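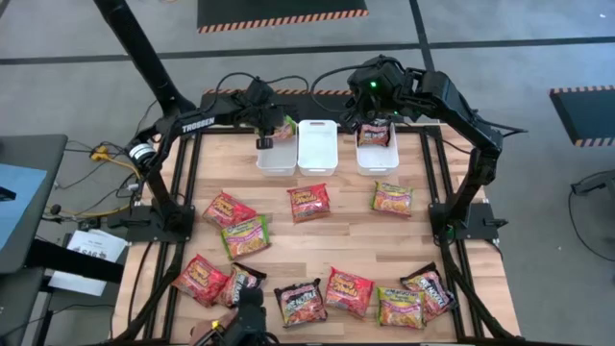
Features Desk, Food and Home

The noodle shelf

Instant noodles are what people eat when the day has gone wrong. Late shift, bad cold, no groceries, one clean bowl. Also what plenty of us eat when the day has gone fine. I spent November asking people how they cook theirs and got arguments every time.

Start with Endang Nair, who keeps 34 packets in a hall closet in Voris, above the coats. Sorted by heat. Mild on the left, then up. Her brother once put a curry flavor back in the wrong spot and she still brings it up. "I can find one in the dark," she told me. She has done it, in a power cut, with a camp stove going.

Her method: less water than the packet says. Half the powder in the pot, half in the bowl. Egg goes in last, lid on, heat off. No stirring. She was firm on the stirring.

Charoen Chuensuk thinks this is all wrong. He ran a late-night counter in Fendel for seven years and boiled the noodles in one pot, the soup in another. Cloudy water down the sink. "You wouldn't drink pasta water," he said. I said some people would. He changed the subject to garlic, fried slow in too much oil, which he keeps in a jar by the stove and puts on everything, toast included.

The counter closed. Rent. He still has the big ladle.

What goes on top is where it gets personal. Cheese, a single slice, left to melt. Frozen peas. Peanut butter and lime, better than it sounds. Mohsin Farooqui crushes the dry noodles in the bag, shakes in the seasoning and eats them like chips, standing up, usualy before dinner. His mother did the same on long bus rides. He didn't know you were suposed to cook them till he was six.

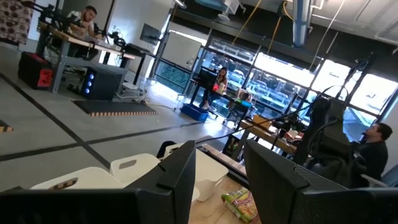 Can you cook instant noodles ahead for lunch the next day?
Keep the noodles and broth in separate containers in the fridge, and pour the broth over hot when you're ready to eat. Left together overnight the noodles soak it all up and go soft.

Back to the shops. Wahyudi Yeoh runs Tasteck, a narrow grocery with one aisle given over to noodles and a bell that sticks. Students come in after 9 p.m. and buy whatever is loudest. Older customers want the plain chicken, the one they've always had, and are cross if it moves down a shelf. He moved it once. Put it back by lunch.

He eats his with greens and a spoon of vinegar. Two packets if he skipped lunch, but only one sachet, the second goes in a drawer. The drawer is full. He uses it on roast potatoes and popcorn, and once on a chicken, which he'd do again.

I tried the popcorn. Melted butter first or the powder just slides off to the bottom. Go easy, it's salty. We finished the bowl before the kettle boiled and then had noodles anyway, Endang's way, lid on, no stirring.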